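About Horkeck Dome Theater

Horkeck runs a full-dome theater and the small production studio behind it. We show large-format films on nature, geology and the night sky, and we make two of the titles on the current schedule ourselves. 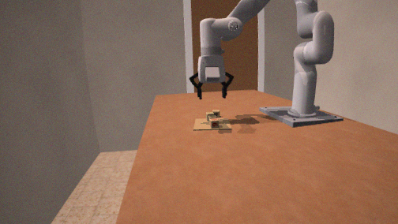 The theater opened as a flat-screen house under the name Genton. The dome went in during the second renovation, when the old balcony was removed and the floor was raked at 23 degrees. Seating capacity is now 1,172, plus wheelchair positions along the rear cross aisle, which is level with the lobby doors.

Projection is digital, from 8 projectors blended across the dome. Alignment is checked every morning before the first show, and the blend is recalibrated in full each October, when the theater closes for maintenance. Sound is mixed for the room. Films that arrive with a standard cinema mix are remixed in-house before they are added to the schedule - this usually takes longer than the picture work.

Our longest-running title is Atik, a film about winter stars and how sailors used them. It has had 1,182 public showings. The narration was re-recorded once, after the new speakers were installed.

Staff

Matilde Cordeiro, director. Programming, film licensing and school bookings.
Pirmin Bühler, chief projectionist. Dome alignment, servers and lamp records.
Mawar Sopacua, studio lead. Rendering and format conversion.
Bernardo Azevedo, sound.

Rental and licensing

The dome can be rented for lectures and test screenings outside public hours. Renters supply dome masters as numbered frames with separate audio files. Flat video can be shown in a window on the front of the dome, but it is not stretched to fill the surface. Licensing requests for Atik go to the studio, and all other questions go to the box office.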